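Print this page | E-mail this page

Clisham Grasp Practice Pack

I've been selling simulation scenes out of my spare room for a while now, and the Clisham pack is the one I get the most mail about, so it was time it had a proper page! It's a set of 119 ready-made pick-up scenes for a simulated arm with a two-finger parallel gripper. You load one, hit run, and the wrist view starts filling your disk with practice grasps. No modeling, no fiddling with lights (I did plenty of that already, believe me).

What people like best is the stone set. Most packs give you plain colored cubes on a plain gray table, and then your model falls apart the minute it meets a busy texture. Mine has marble on marble – pale blocks, brown surfaces, veins running everywhere – and the blocks come in at all sorts of angles, so the edges are what your model has to find.

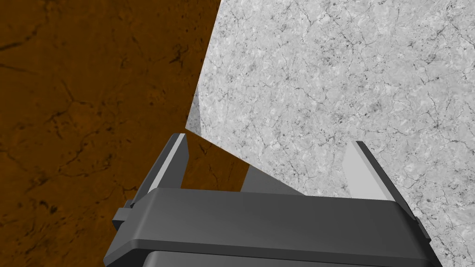
Clisham stone set, wrist view: fingers open below the corner of a pale marble block.

You also get 17 surface textures you can swap onto any block or tabletop, and 4 lighting setups. My own favorite is the overhead one. It puts nice bright tops on things and lets the side faces go properly dark, and that's where my first grasp model used to get lost (it kept treating the shaded side as part of the table, poor thing).

The pack runs in Altance as is. If you're on Fiadzo you'll need the converter, which is in the same download – read the notes first, the joint names are different and I haven't found a tidy way around it yet. The price is $107 for one seat, and updates are free. Grisamley owners get the stone set already, so please check your library before you buy it twice!

Questions go to me, Aoife Mac Mathúna, through the e-mail link at the top. I usually answer in the evening. A set with rounded stones is coming in October.

Last updated: September

This site uses cookies to remember your cart. OK | Cookie settings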